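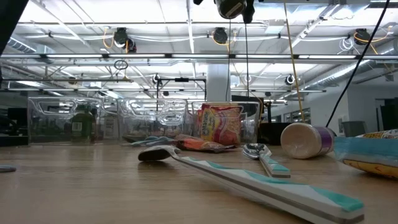
Mixed table goods and clear bins, sorting area.

About Plekell

Plekell plans and supplies storage for small kitchens, staff canteens and shared pantries. The work covers clear bins, jar and bottle layouts, utensil storage, labelling, and the written stock plans that go with them. We do not fit cabinets, and we do not sell food.

The company was started by Shakuntala Sandhu and Ezekiel Achterberg after both had worked on kitchen refits at Zou, where storage was normally left until the end of a job. Their first contract was a single pantry shared by nine tenants. The plan drawn up for it is still the basis of our standard method, though most of the dimensions have changed.

What we do

A typical job starts with a stock list. The client sends us a list of everything kept in the kitchen, including part-used packets and duplicate utensils. We group the items by shape and by how they are used, then assign each group to a bin, a shelf or a drawer. The result is a plan on one or two sheets that can be taped inside a cupboard door.

Items are grouped under five headings:

Rigid upright: jars, bottles, cans and tubs with a flat base.
Rigid loose: lids, bowls and other items that stack or nest.
Soft packs: crisps, snacks, noodles, pulses and anything else in film or foil.
Long utensils: serving spoons, ladles and spatulas.
Short utensils: table cutlery and small measuring spoons.

Soft packs take up the most planning time. A full bag of snacks holds its shape and will stand in a bin, but a half-used one folds over and hides whatever is behind it. Our plans allow for both states. Bags that stand are filed on edge with the printed face forward. Bags that fold are clipped and moved to the front of the bin.

Cylinders are the second difficulty. Cans and spice jars roll when laid down, and when stood up in a deep bin their labels cannot be read from above. We specify a lid label for any jar kept below waist height and a side label for anything kept above it.

Why clear bins

We specify clear plastic bins with handle openings for most dry goods. The contents can be checked without lifting the bin down, and the openings allow it to be pulled forward with one hand. Opaque boxes are used where the client asks for them or where stock has to be kept out of the light.

Bins are placed side by side at the back of a shelf or worktop, leaving the front clear for unpacking and sorting.

How plans are tested

Plans are checked by laying out mixed groceries and utensils on a table and putting them away according to the sheet. We use ordinary stock: snack packets, instant noodles, spice jars, cans, bowls and a range of spoons with different handles.
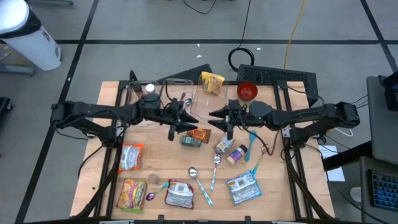 The test stock is mixed before each run so that no two neighbouring items belong to the same group by design. The person putting it away should not be the person who wrote the plan. If an item could reasonably go in two places, the plan is marked down and the wording is revised. Spoons account for a large share of these corrections. Lengths vary more than clients expect, and a small spoon and a serving spoon from the same set will often need different compartments.

A record is kept of every item used in testing. At the last revision, on 08/03/2023, the list stood at 281 lines. Items are retired when the packaging is discontinued or the label becomes unreadable.

Products

Dremeo is our labelling system. It consists of printed labels for bins, lids and shelf edges, in two type sizes, with a blank strip for a date. The adhesive is intended for smooth plastic and glass. It should not be used on unsealed wood.

Skalomeck is the bin sizing chart supplied with every plan. It gives internal width, usable depth and stacking height, and shows which bins can share a shelf. A revised chart is issued each February. Older charts remain valid for bins already in use.

People

Shakuntala Sandhu: director, client plans.
Ezekiel Achterberg: director, purchasing.
Sarita Nautiyal: testing and test stock.
Pallavi Dubey: labelling and print.
Santosh Sisodia: canteen contracts and site visits.

Working with us

Domestic plans are prepared from the client's stock list and cupboard measurements, and a site visit is not normally required. Measurements should be internal and in millimetres. Canteens and shared kitchens are always visited.

We keep plans on file for 30 months after delivery. Amendments within that period are charged at the revision rate. After that the kitchen is measured again and treated as a new job.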